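4. Preparing the table and the water

Before you fill the Preltano humidifier for the first time, prepare a place for it. You need a flat table, a dry cloth and one bottle of clean water.

4.1 Check the water. Use only purified or distilled water. Tap water leaves white powder on the disk after some weeks. Hold the bottle close to your eye and look through the ribs of the plastic. If small pieces are swimming in it, take another bottle.
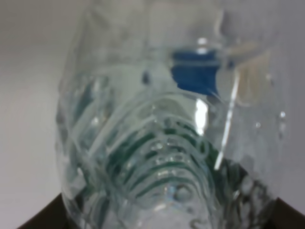
4.2 Clear the table. Take away papers, phones and chargers. Wipe the surface and let it dry. The table must not shake when you press on it with your hand.

4.3 Put the bottle to one side and keep the middle free for the base unit. We used a plain white table and a bottle of Cestbon with green label, only partly filled.
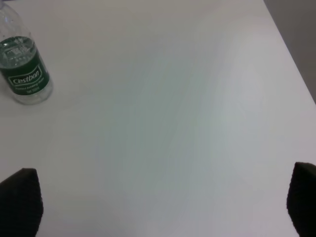 4.4 Set the base unit down at least 10 inches from the wall, then open the lid and pour slowly. Stop at the line MAX - the tank fills quicker than you think.

CAUTION: Do not pour water into the air outlet. Do not use water warmer than 70 °F.

Note: Close the bottle after each filling.

Comments

drundlow: Is it ok to use boiled water, if it is cooled?

picard18: I did it in August and still got the powder. Purified is better.

hulard_k: My line MAX is very hard to see in the evening. I marked it with a pen.

This website uses cookies. Accept / Settings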